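This site uses cookies to remember that you have already been told about cookies.

Public Health Nutrition, second-year stream
Handout 4: School meals, or how to feed a child by memorandum
Ashwin Alva
2004-12-23

Read this before the March tutorials. Some of you will read it during the March tutorials, with the page held under the desk, and I would only ask that you turn it quietly.

Last handout we dealt with supplements: capsules, drops, fortified flour, things that can be put in a packet and counted. School meals are harder. A meal has to be bought, stored, cooked, carried, served and then eaten by someone who is seven and has opinions. Every one of those verbs is a place where a programme can go wrong, and most evaluations look at only the first and the fifth.

1. What is a school meal for?

Ask the education people and it is for attendance. Ask the health people and it is for growth, or anaemia, or whatever they were funded for this year. Ask agriculture and it is a market for grain. Ask a parent and it is lunch.

These answers don't quarrel until you have to write a menu. If the meal is for attendance, almost anything hot and popular will do, and it should come late enough in the day that children stay for it. If it is for learning, you probably want it early, before the arithmetic. If it is for iron status, you need to think about what is in it and what is drunk with it, and you may have to defend lentils to people who were promised noodles. One meal can serve more than one purpose, but it will serve them unequally, and the planning document should say which comes first. They rarely do. Look for a sentence containing "holistic" and see whether anything in the budget follows from it.

A point that came up in class and deserves repeating. A meal at school may replace food at home. The family hears that the child has been fed and, quite sensibly, gives the larger share of supper to the one who hasn't. The child's intake rises by less than the size of the meal, and a younger sibling's may rise a bit. Whether you call this leakage or good parenting depends on your outcome variable. I have seen it described both ways in the same report.

2. The Prurnevon kitchens

We will use Prurnevon as our running case. It is a district programme of middling ambition, which makes it more useful to you than the famous ones. It began with cooking at each school. A cook, often somebody's aunt, was given a pot, a fuel allowance and a weekly delivery of rice, pulses and oil. Vegetables were to be "sourced locally", a phrase meaning that the aunt would see to it.

After four years the district moved half its schools to a central kitchen run by a contractor, Closine, and left the rest as they were. This was not designed as a study. The road to the other half was bad. Please keep that road in mind, as it confounds nearly everything below. 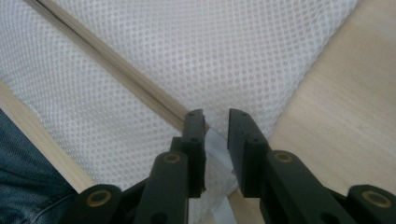
The central kitchen had real advantages. Weights were consistent. The water was tested. There was a refrigerator, and a person whose job was to write down its temperature, and the person did. The inspection forms from the period are a pleasure to read if you like a filled-in column.

Against that, the food travelled. It left the kitchen in lidded steel drums before nine in the morning and was served after noon, and by then the vegetables had entered into a close relationship with the dal. Teachers reported that children picked around it. The forms had no space for picking around it, so for the first year the official acceptability of the meal was perfect.

The village kitchens had the opposite record. Portions wandered. In one school the pot was too small for the enrolment, and the cook had solved this by adding water. In another the meals were by all accounts delicious and the stock book was a work of literature. Neither school was typical, but both turn up in every argument about the programme, depending on who is arguing.

3. Reading the Venkataraman review

The review is in your course pack. It is long, and the annexes are longer. You need the summary, chapter two, and the table of plate waste, which is the best thing in it.

The team weighed 2,754 plates. They weighed them before and after, which sounds obvious, but the usual practice is to weigh what is served and assume the rest. Children were not told why. (There is a short ethics paragraph on this. Read it, and come ready to say whether you would have signed it.)

Things to notice:

- Waste is reported by component. Rice mostly gets eaten everywhere. The interesting differences are in the greens and the pulses, where most of the micronutrients were supposed to be.

- The central-kitchen schools waste more greens. They were also served more greens to begin with. Work out the quantity swallowed before you tell me which kitchen won.

- Older girls leave more than older boys in both arms. The review offers a paragraph of speculation and moves on. There's a decent honours thesis in that paragraph for anyone who wants it.

- Schools were given notice of the visit. Nine of them served egg that day. Egg appears nowhere on the printed menu.

I don't think the egg was dishonest, exactly. If you knew that visitors were coming you would put out the good biscuits. But it does mean that what was weighed was a school meal on its best behaviour, and every figure in the table ought to be read with the egg in mind.

4. Measuring children

Programmes like to promise a change in height-for-age. Be suspicious. By the time a child is old enough to enrol, much of the damage we call stunting has been done, and a midday meal is a poor instrument for undoing it. Weight, haemoglobin and attendance will move sooner if they are going to move at all. A programme that picks stunting in school-age children as its headline indicator has either not read the literature or is hoping that the minister hasn't.

Then there is the measuring itself. In the practical you will each weigh and measure the same volunteers from the first-year class, twice, without seeing your earlier figures. Your two sets will disagree. Last year one student grew between morning tea and lunch. We do this so that when you meet a survey claiming a small improvement in mean height, your first question will be about who held the board.

Routine points, in no special order. Shoes off. Hair ornaments out, politely. Read the number aloud and have the recorder say it back. Zero the scale more often than seems reasonable. Write down the age in months from a document if there is a document, and use the local events calendar if there isn't - do not guess from the teeth.

5. Lists, registers and the child who isn't there

Coverage in the Prurnevon reports is the number of meals served divided by the number of children enrolled. Consider who is missing from the bottom of that fraction. A child who has never enrolled does not lower the coverage of a school programme at all. By this measure the easiest way to improve coverage is to lose the children who come least often, and a strict headmaster can manage it in a term with no extra rice.
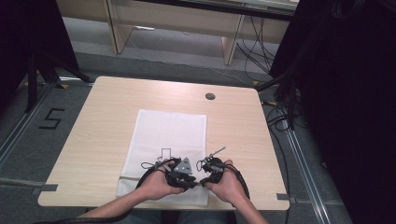
The district did eventually try a household listing to find the unenrolled. It hired a firm, Skilto, which drew the maps, trained the listers and produced a very handsome binder. The listing found that in the hamlets past the bad road, attendance was 70 per cent of what the registers claimed. This was received by the district office with the enthusiasm you would expect. The registers had been used to calculate the grain allotment, so an honest register would have meant a smaller delivery, and the smaller delivery would have gone into the same pot with the same aunt standing over it.

Think about that before you write "strengthen data quality" as a recommendation. Somebody was being fed on that inaccuracy. It may have been the children who did attend, who got larger helpings. It may have been a trader's cousin. The listing couldn't say. Your recommendation should at least ask.

6. Costs, briefly

The central kitchen is cheaper per meal on paper. The paper leaves out the trucks, which came from another department's vote, and counts the village cooks' time at the honorarium they were paid. If you price their hours at the local farm wage, the village meal gets dearer on the spot, although no money has changed hands and the aunt is no better off. Economists find this satisfying.

Cost per meal served is also a different number from cost per meal eaten. You have the plate waste table. Use it.

7. For the tutorial

Bring one page, handwritten is fine, taking a position on the following: the Prurnevon district has money to do one thing next year. It can repair the road, buy insulated drums, or pay the village cooks a proper wage. Choose one, say what you expect to change, and say how you would know. "A combination of all three" will be returned unmarked. So will anything that opens with a dictionary definition of malnutrition.

Please also look over your notes on iron absorption. Tea will come up. Several of you argued in the last assignment that tea should be banned from school grounds, and I would like to hear how you plan to raise that in the staff room.

Extensions are granted in writing and before the due date. The course pack is at the print shop counter, under my name, which they have spelled three ways so far. Try all of them.

Handout 5 will deal with salt iodisation and is much shorter, the salt people having had the good sense to solve their problem in a factory.

© Ashwin Alva. Copies may be made for teaching. Back to top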